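Lalisix Home Forum > Workrooms and Utility > Surfaces

Is a stainless steel worktable worth it over a painted bench?

Posted by ovholm_shed, 12/20/21

I'm fitting out a room where we do a mix of things, from sorting crockery to cleaning up car parts. The chap at Murkari wants to sell me a stainless steel table for £245 and swears I'll never need another one. I've heard that before, about a worktop that was ruined within 11 months.

What I've got now is a shiny blue surface that I quite like. White bowls show up well against it and it wipes down quickly. The trouble is glare. Under the ceiling lights it throws back so much that I end up tilting my head to see whether I've missed a smear.

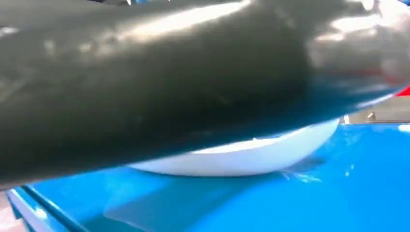
I've been told steel is just as bad for reflections, so would I be paying good money to swap one shiny top for another? I also want to mark off part of the top with tape so that the dirty jobs stay in one place. Does tape hold on steel, or does it curl up at the corners and leave glue behind? The floor is carpet and that isn't changing.

Please don't just tell me it's "professional quality". I can read the brochure myself.

3 replies

murkyteapot

We've got steel at work and it's fine. Get the steel.

hidayat_road_408

I'd take "never need another one" with a large pinch of salt. I've had a steel table for 4 years and it's a decent table, but it marks. Anything gritty dragged across it leaves a scratch, and car parts are gritty by nature. You stop noticing after a while, or you do if you're me. If you're the sort who tilts your head to look for smears, perhaps you won't.

On glare, ask for a brushed top. It still shines, mostly along whichever edge faces the light, but I find it easier to live with than gloss. Don't let them sell you a polished one as an upgrade.

Tape does hold, provided you degrease the top first and let it dry properly. I use yellow because I can see it without my glasses. Whether it does any good is another matter. Things creep over the line within a day, and a wheel trim takes up more room than you think, so mark out a bigger patch than seems sensible.
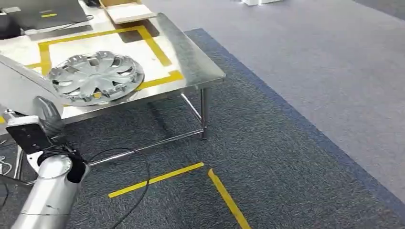 Hubcap on the steel top, over the edge of the yellow tape.

As for glue, yes, cheap tape leaves some. Warm soapy water shifts most of it and a bit of white spirit does the rest. I wouldn't go anywhere near it with a scourer.

Before you hand over £245, lean on the table in the shop. Thin tubular legs are all right if there's a crossbar low down between them, but I'd still want to feel it for myself. Carpet is the bit I'd worry about. Narrow feet sink in unevenly and you get a wobble that comes and goes. Put something flat and hard under each foot and check it again after a week.

bluetopfan

Disagree with the above about needing steel at all. Nobody's explained what is wrong with the blue one apart from the lights. Move the lamp, or put a mat down for the car bits. I tried the Hidayat rubber matting and it smelled for most of November, so maybe not that one, but a mat of some kind is a lot cheaper than a table. And keep the crockery well away from brake dust whichever you choose, tape or no tape.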